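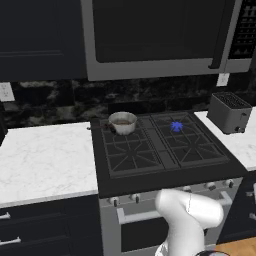
Awan Cast Skillet Set

If you've been putting off buying good cookware, come and meet the Awan set! You get 3 skillets and one lid that fits the largest, all pre-seasoned and ready for eggs, cornbread or a big pan of onions (take your time with those). Gudrun Kasten has been selling them in our shop for nine years, and she still cooks her own breakfast in the smallest one, which is 8 inches across. Wash by hand, dry it well, and rub in a little oil while the pan is still warm. Fine on gas, electric and in the oven.

Set price: $91
Handle covers sold separately.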